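# Edard returns, notebook, Thursday, May 13, 2021

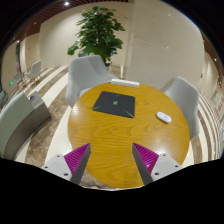

*Round table with the mouse pad on it.*

Picked up the last-digit work again. Where I'd left it: Lucrezia had finished loading the station returns from the January vote, all 1,944 of them, and Digby had already told two people outside the group that we had "found something". I'd like that phrase kept out of emails until we have.

What we have is this. If you take the winning candidate's total at each station and look only at the final digit, zeros turn up 285 times. With that many stations you'd expect a bit over 194. That's a long way past luck and I accept it. What I don't accept yet is the jump from there to somebody sitting in a back room in Tomoana making up numbers.

Reasons to go slowly:

- A lot of the zeros are in small stations. Last-digit tests are shaky when the counts are small, and Edard has plenty of rural stations where the whole roll would fit in a bus. A candidate who got nothing at a station gets a zero, and so does one who got ten.
- Lucrezia's file treats a blank as a zero. Found this before lunch by pulling scans at random. The Clirnier reader does it silently if the cell has a line through it, and presiding officers love a line through a cell. She's rerunning with blanks kept apart.
- Some totals on the forms were carried over from a tally sheet kept in bundles of ten. If an officer counted the bundles and couldn't be bothered with the loose ones, you get a zero. Sloppy, and probably against the rules, but it's a different thing from fraud, and it should hit every candidate.

That last point is testable. If it's lazy bundle counting, the runner-up should have too many zeros as well, at the same stations. If only the winner has them, I'll start to worry. Fraser wants to look at second-last digits too. Fine, but he should write down what he expects to see before he looks. We got burnt on that with the council by-elections, where we tried so many tests that one was bound to come up.

**Turnout over the roll**

Nine stations report more votes than registered voters. This is the number the opposition keeps reading out on the radio and it sounds terrible. Went through them by hand with Tipene.

Most are next to the hospital or the freight yard, where people could vote on an employer's letter without being on that station's roll. The votes were allowed; the form just has no box for them. One has a roll figure missing a digit (the same station's roll on the earlier list is fine). That leaves 2 I can't explain, and the votes in both together wouldn't change a single seat. I said so in the draft, and Digby thinks it reads as letting the government off. It doesn't let anybody off. It says what's in the forms.

Same goes the other way, mind you. The electoral office put out a page last week saying the high turnout "reflects strong public confidence". How would they know? People turn out because they're confident, or furious, or because the chief's nephew is standing at the door with a list. You can't read a mood off a turnout figure, and I'm no more inclined to take it from them than from the radio.

**Sinance poll**

Trudy sent through the Sinance numbers, which had the incumbent well ahead a fortnight out. Everyone quotes this poll. The government side says it proves the result, the other side says Sinance was paid. I don't much care who paid. I care that there's no question wording, no response rate and no word on how they reached people outside town. Phone only, I'd guess, but it's a guess. Wrote and asked. I've asked before.

Even if the poll is spot on, it tells us what people said to a stranger on the phone in a place where the last local opposition organiser lost his teaching job. I wouldn't give a stranger my honest answer either. So: not using it as a benchmark. Trudy disagrees and has put her reasons on the shared page, and they're decent reasons, mainly that a bad benchmark is still better than each of us having a private one in our heads. We can show it in an appendix with a warning.

**The "he always wins" argument**

Long talk with Tipene over the forms. His view is that the whole exercise misses the point: the ruling party has had every advantage since before the rolls were drawn up, so what does it matter if the counting was clean on the night? He's half right. Who got on the ballot, who got hall permits and who got airtime were all settled well ahead, and none of that leaves a mark on a tally sheet.

But people are making a claim about the tally sheets. They're saying the count was cooked. We can check that one, and if we say yes when the evidence is thin, no one will listen when we come back with the permit records. I'd rather do the permits properly as a second paper. Tipene has most of the refusals already, copied from the district noticeboard. What he lacks is the approvals, and without those we can't say whether refusals fell harder on one side. He knows this. He rolled his eyes, but he knows it.

**To do**

- Lucrezia: rerun with blanks separate, then by station size. Don't send the old chart to anyone.
- Fraser: prediction for second-last digits, written and saved first.
- Me: runner-up zeros at the winner-zero stations. Also check the third candidate, who got so few votes in most places that it may be useless.
- Digby: take the word "anomalous" out of the summary. Every large set of returns has odd ones in it.
- Tipene: ask for the permit approvals in writing so we at least have a refusal on paper.
- Trudy: half a page on the poll, both views.

Later: Lucrezia's rerun came back before I left. The zeros drop once the blanks are pulled out, but they don't drop to where they should be. Still an excess, and it's smaller stations mostly. She has checked the join and so have I. Haven't told Digby. Runner-up next, first thing, before anyone has a theory they're fond of.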